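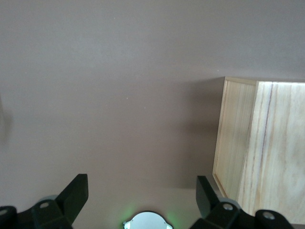
Re: finish for small pine boxes

Mansa Gyamfi wrote:
> Hello all, I have 21 small pine boxes to finish before the market in Harnham.
> Last year I used oil and the wood became too yellow for my taste.
> What do you put on pine, and do you sort the boards by grain
> before you cut? Some of mine have very dark lines in them.
> Mansa

Hello Mansa,

I had the same trouble with oil. Now I use a water-based matte varnish, 2 thin coats, and between them I sand lightly with 300 paper. The pine stays pale, at least in the first year – longer I cannot promise, my oldest box with this finish is from last October.

About the grain: I do sort, but not very strictly. On my pine box there is one dark reddish-brown line which goes down the wide face in a slow curve, and the narrow side has only fine straight grain. I like them next to each other. If the line comes near a corner I turn the board around before I cut, because there my chisel likes to slip.

One question from me also. Does anybody still have the address of the wood seller in Prurndale? The shop in Were has now only boards of 448 mm, and with my length I lose a big piece from each one.

Please test the varnish on an offcut first. On resin spots it can stay sticky for some days.

Best regards,
Tõnu Mets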